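Grudum Bench Rules Kit for two-arm cells — review

Rating: 4 out of 5

Bought this in April for our teaching cell, been running with it since. Writing this fast between sessions so excuse the typing.

What you get: a spiral bound rule book, a laminated card for the wall, a roll of floor tape, a pad of sign-off sheets and 8 magnetic tags. No software. No login, thank god.

Who its for: small labs and workshops with tabletop arms. Not big industrial cells, you want a proper integrator and a proper risk assessment for those. The book says so on page one, good.

The rule book

Short. Plain words. One rule per page with a blank half page underneath for your own notes, and we've filled most of them. The section on who may hold the stop button is the best thing in here. One person, named on the sheet, hands off everything else. We used to pass it around mid-run. Bad habit, gone now.

Section on reach is decent too. Walk each arm through its full range at slow speed, tape the outline, then tape a second line outside it. Took us an afternoon. Leonor Frade did ours and she redid it twice until the corners were right.

Weak spot — overlap. Two arms sharing one table gets 5 pages and half of that is drawings of a single arm. Wanted more on which arm gives way. We wrote our own: one arm works low, the other stays up and clear untill the first one has backed off. Works for us but it should of been in the book.

The tags

Red for locked out, green for free. Strong magnets, they stay put on steel. Useless on aluminum obviously, so half of ours hang off string. Would have liked a clip version.

Sign-off sheets

5 lines per sheet, carbon copy under. Name, task, stop button holder, start, finish. Boring and people fill it in, that's all I want from a form. Refills from Huletti are overpriced. Just photocopy them.

Wall card

The pre-run list from the book, boiled down. I like it a lot. Typing out the steps as we use them, with our changes:

1. Stop button tested, holder named.

2. Cables checked by hand, both arms, base to wrist. Anything that can snag gets tied back before power on.

3. Only the items for the task on the table. We're looser than the card here. Pretend food sets have a lot of bits and we leave them out along the back and sides, the card would have you box them up.

4. Slow pass first. Look at where both grippers are before you go any further, fingers down at the toy sushi on one side, the other one open in the air over the pot.
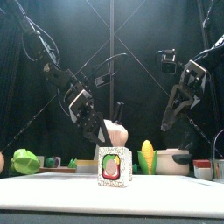

5. Full speed only after the holder says go, out loud.

6. Arms parked, tag on, sheet signed.

Compared to the others

Had the Jitaru binder before this. Thicker, nicer paper, never got opened. The Ruver poster set is cheaper and fine if all you need is something on the wall, but there's no sheets and no tape so you end up buying those anyway.

Gripes

Tape lifts at the corners after a few moppings. Spiral binding catches on everything. Card has one step in tiny print at the bottom — the tag one — and people miss it.

Would I buy again? Yes. Missing star is for the overlap chapter. Fix that and its a five.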